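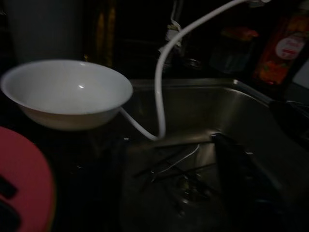
Showing a robot a task, which most people in the trade call demonstration or just "teaching," means a person does the job through the robot's own body so the machine ends up with a record to learn from. I've been doing it long enough to have opinions, so bear with me! There are two main ways. In hand guiding you grab the arm and push it through the motion, and in remote control (teleoperation, if you like the long word) you move a matching set of handles and the arm follows. Kitchens are the classic practice ground, and they're meaner than they look. Take a white bowl sitting beside a steel sink in very low light: the glossy inside throws back one small highlight, the base melts into shadow, and from the wrist camera I'd have to think hard about where the rim is before closing the fingers.

Hand guiding is the older habit and the one I started with, on a single Mandum arm at Puvirbridge. It feels lovely. You sense the weight of the thing and you know right away when you've bumped a cupboard. The trouble is that your own arms and sleeves end up in the recording, and with two arms to push you run out of hands fast.

Remote control fixes that part and brings its own headaches. You lose most of your sense of touch, so you lean on the cameras, usually one at the head and one at each wrist. Maricruz Salinas, who taught me on the Skastberg handles, made me spend my first 60 tries moving one cup (I hated it, and she was right). My set from that July came to 1,768 demonstrations, and I'd guess roughly 17 percent of them got thrown out for hesitation, drops or me simply forgetting what I was doing.

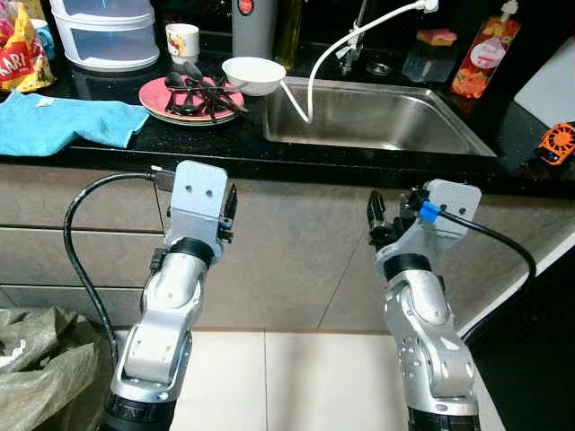 Should a demonstrator redo a take after a small mistake?
Keep it if the mistake gets corrected smoothly, and drop it if the motion turns into fumbling. A clean recovery gives the robot something useful to copy when it slips up later.

People argue about this a lot. Manikandan Kotian likes plenty of recoveries in his sets and will even start a grasp a little off on purpose, while the Nair handbook we used asked for six tidy takes before any messy ones. I lean his way these days, though I still do my tidy takes in the morning when my hands are steadier.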